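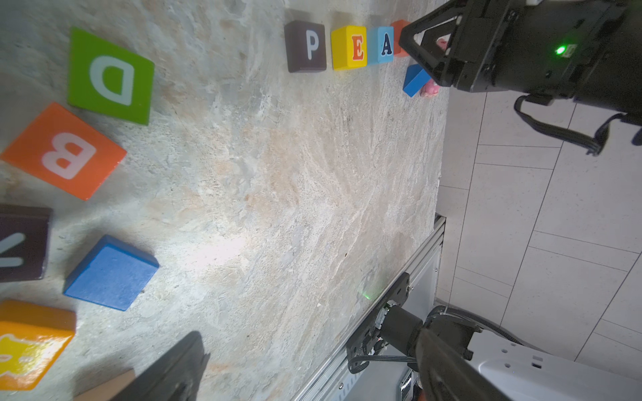

Chapter 7. Gathering Demonstrations

A learning system of the kind described in Chapter 6 can only copy what it has been shown, and someone has to do the showing. In most laboratories a person guides the arms through a task while the cameras and joint sensors record. Each recording is called a demonstration or, once it has been trimmed and labelled, an episode. Spelling tasks are a common choice for early work. A block with a P, one with an E and one with an A, set side by side, give a result that any reader can check, and the blocks left over on the table give the system something to ignore.

The running example in this chapter is the Trasevum set, which holds 4000 episodes recorded on a pair of small arms. Each session produced 40 episodes, after which the operator rested and the data were copied off. A session with a wrong camera setting was thrown away whole.

7.1 What counts as one example

An episode begins when the arms leave their starting pose and ends when they return to it. Everything between is kept, including pauses and missed grasps that the operator put right. 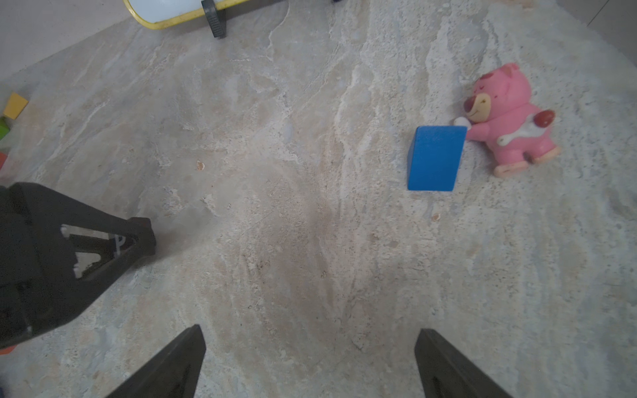

Operators new to the work tend to restart after every small slip. This should be discouraged. A system trained only on clean runs has no record of how to recover, and its first error in use is often its last useful movement. In the Trasevum set, 400 episodes carry the label "corrected", and they are stored with the others.

The starting layout must also change from one episode to the next. If the same block always lies in the same spot, the system may learn the spot and pay no attention to the letter. Dumov's rule is simple: move every loose object between episodes, and turn at least one of them over. The target word stays on a small board at the back, where the overhead view can read it.

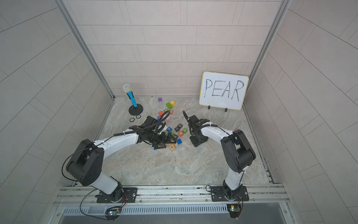 7.2 Placing the cameras

A wrist camera sees the fingers and whatever is close to them. A fixed camera sees both arms and the whole floor. The two views must share one clock, and the next pages set out how to check that they do.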